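Print this story | E-mail this story

New rulebook asks robots to fold the laundry, and people to write it down

June 3, 2020

Clendent, the textile-handling firm, has published a set of house rules for testing robots that pick up cloth. The rules run to 24 pages, and two of those pages concern what may be called a towel.

The document grew out of an argument that began in January, when two of the firm's teams reported success rates for the same job. One team claimed 94 percent. The other managed 73, and felt this called for a conversation. Ulla Nieminen, who edited the rules, spent a week with both sets of notes and found that the teams had different ideas of what a pick was. For one, the cloth had to come up and stay up. For the other, it had to come up.

"They were both telling the truth," Nieminen said. "It was very annoying."

Under the new rules, a pick counts when the cloth is clear of the tray and stays in the grip for 15 seconds. Solid colors and patterns are to be logged separately, and so are cloths that share a tray with others. Dropped cloths go back in as they fell. Straightening them first, a courtesy that had become widespread, is now called "assistance" and has its own column.

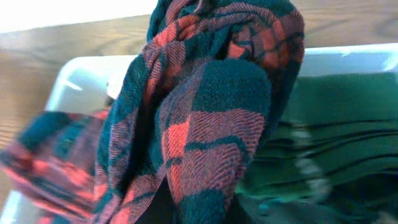
Plaid cloth bunched over a white tray, with green fabric inside.

The section on tables has drawn the most mail. Testers must record the surface, the lighting and any glare before the first trial, and again whenever a lamp is moved. Kenneth Lennox, who runs trials at Destlow and received an advance copy, called this "a lot of paperwork for a piece of furniture," then asked for the form.
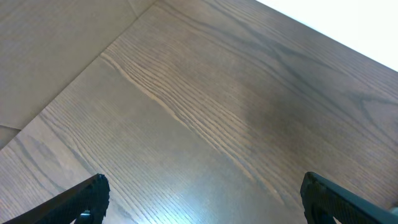 Fingers get a page of their own. Worn tips must be replaced on a schedule, and the schedule must be written down before testing starts -- a clause understood to have one particular team in mind. Nieminen declined to say which.

The rules bind only Clendent staff for now. Lehtinen, a smaller outfit that tests bed linen, plans to adopt them with changes, chiefly to the towel pages. Comments are open, and more than one reader has already asked about socks. They are covered in an appendix, which is blank.

Related items
Lehtinen names Carmela Urquijo head of testing
Undia drops the word "effortless" from its brochures
Letters: What is a pillowcase?

Contact the newsroom | Copyright 2020, all rights reserved | Back to top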